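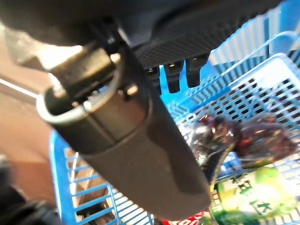
Aisle 2

The contract with Jendari called for 100 clean runs by the end of August, and by four in the afternoon we had 76. A run was one shopping trip. The robot held a basket in its left hand, took a bottle off the shelf with its right, put the bottle in with whatever was already there, and stopped. I wore the headset and the gloves and moved its arms for it from a stool by the door. Rukhsana Gondal sat at the folding table and marked each run as keep, fix or drop.

I had been doing it since spring. Before that I worked the register at a pharmacy in Posstead, and I got the job because I could stand still for a long time and didn't get sick in the headset. The training took one morning. They told me to be smooth, not to rush, and to do the job the way I would if I were really shopping.

That last part gave me trouble. When I'm really shopping I pick things up and put them back. I change my mind about the soda and I look for the one with the longer date. In the first month I did some of this without thinking, and all of those runs got dropped. Jendari wanted one intention per run. The label said "get a cola, place in basket," so I had to want a cola from the first second to the last.

My father called during the break. He asks the same thing every time, whether the robot is going to take my job, and I told him it was my job. He said he had understood that part. He wanted to know if I was eating. I said I'd had a sandwich in the car.

Then I put the gloves back on and Rukhsana read out the next label, and I opened the right hand.

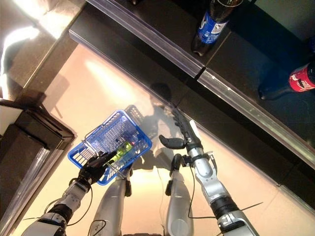 Rukhsana asked why I kept waiting before the reach. She had noticed it in the last dozen runs, a second or so when the arm was ready and I didn't move it. She wasn't complaining. She only had to know whether to trim it.

I said I didn't know I was doing it.

"You do it more with the low ones," she said. "It looks like you're deciding."

"I'm not deciding. The label tells me."

"I know. I'm saying what it looks like."

She scrolled back and played three of them for me on the laptop. I took off the headset to watch. It did look like someone deciding. The arm came up and hung there, and then it went. I thought of my mother in front of the canned tomatoes at the Dosanel on Londoño Street, with her hand out, adding up the week. She always held her hand out while she did the numbers. I was six or seven and I thought she was warming it.

"Do I trim it?" Rukhsana asked.

"What happens if you don't?"

"Then it learns to wait."

"Is that bad?"

She looked at the sheet Jendari had sent. There was a line about speed and a line about dropped objects, and nothing on waiting. She wrote to our contact there and asked. We did 5 more while we waited for the answer, and I tried not to think about my arm, so of course those were the worst of the day. On one I bumped the rim of the basket. On another I closed the hand too early and had to open it again. She dropped both.

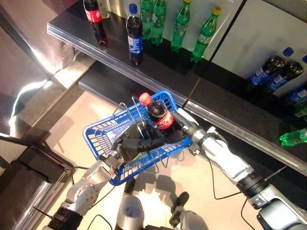 The answer came a little before six. Leave pauses in, our contact wrote, as long as they're natural. Rukhsana read it out twice and asked me what natural meant, and I said I'd stop trying. We went back to work. The next run was a good one and I knew it while it was happening. I had the cola by the lower half, cap up, with the black fingers around it, and I brought it over the basket where the two wire handles cross. I had to look for a way past them. I stayed there as long as I needed to. Then I finished the run and said done, and she marked it keep.

"How long was that?" I asked.

"The pause? Long."

"Are you going to trim it?"

"No," she said, and read me the next label.

It was another cola. I reset my shoulders and thought about wanting it. My father had texted to ask what kind of sandwich. I told Rukhsana I was ready, and she started the recording.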